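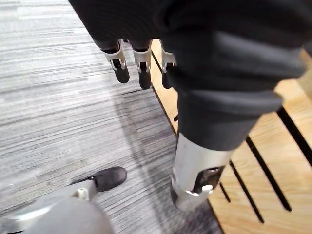 Why Does the Wooden Floor Creak at Night?

Maybe you know this. It is late in the evening, the house is quiet, and then the floor says "crack!" Who is walking there? Most of the time it is only the wood.

Wood comes from trees, and a tree is built from very many tiny tubes. When the tree was alive, the tubes carried water from the roots up to the leaves. After the tree is cut into boards, the tubes are still there. You can look at the end of a board with a magnifying glass and find small holes.

The wood can still take in water. In summer the air is often damp, and the boards drink a little of this dampness. Then they become wider. In winter we heat our rooms, the air becomes dry, and the boards give the water back. Now they are narrower, and you can see small gaps between them. In my grandmother's house in Ollwood, I could put a coin in the gap in January. In July I could not.

Boards grow mostly to the side. In their length they change very little.

And the noise? A floor board is held with nails or screws, or it is locked to its neighbor. When it becomes a bit wider or narrower, it pushes and pulls. For a long time nothing moves, and then it slips suddenly. This slip is the crack you hear. In the evening the house cools down, and this can make the parts of the house move a little too. It is also more quiet at night, so you notice the sound better.

If the floor creaks under your feet, it is a different thing. Then a board is a little loose. Your weight presses it down and it rubs on the nail or on the next board.

Try it yourself

You need 3 dry wooden ice cream sticks, a glass of water, a ruler and a pencil.

Put one stick on paper and draw a line around it. Write the width next to it. Now leave the stick in the water until the next morning. Lay it again on your drawing. Does it still fit inside the line? The difference is very small, so look slowly. Do the same with the other sticks and compare.

Then let the sticks dry for 5 days and measure again. Some of them will maybe be bent. Silvana Bezerra from Flasten, 11 years old, wrote to us that one of hers looked like a banana.

Text: Syafiqah Wuisan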